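About Noneo

Noneo is a small language school in Canwood. We opened with 3 teachers and one rented room above the Opoku bakery, and today we have 85 students, most of them adults who work in the day.
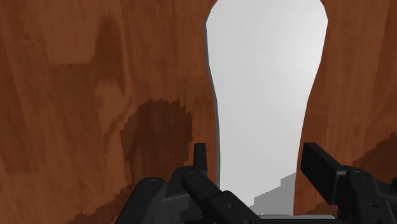
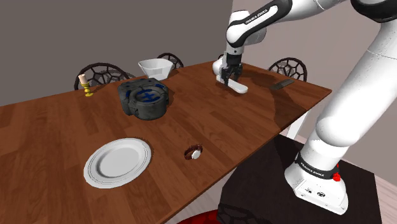

Our lessons start at 6 pm and go for 2 hours, with a short break for tea. We keep the groups small - everybody must have time to speak. In March we opened a second room in Drerham, near the station. To join us, please write or come by before class.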